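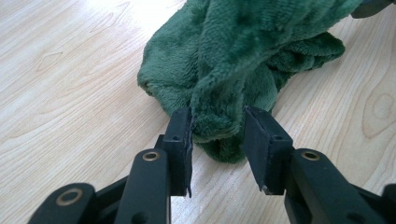

Home | Tickets | Datasets | Wiki | Log in

Ticket 610: grasp labels come in late on deep-pile fabric
Project: Drolter
Opened by: Libor Hubáček
Status: open, fix in testing

The labeler marks "grasp" when the fingers stop closing. Fine on boxes. On plush they keep creeping as the pile squashes, so the label lands up to 30 frames late and the policy learns to dawdle.

Tried first: a higher stop threshold. Cups broke, reverted.

Tried second: label from the change in closing speed, smoothed over 5 frames. Wow, what a difference! I replayed the green fleece demos and the labels sit right where the fold gets pinched. Love this one.

Still to do: rerun the Brekbridge towel set, and check the 2 demos where the fold slips out. Can someone with Lenine access start the retraining?

Related tickets
Finger width drifts after restart
Pešek split: duplicate demos
Smoothing window ignored in replay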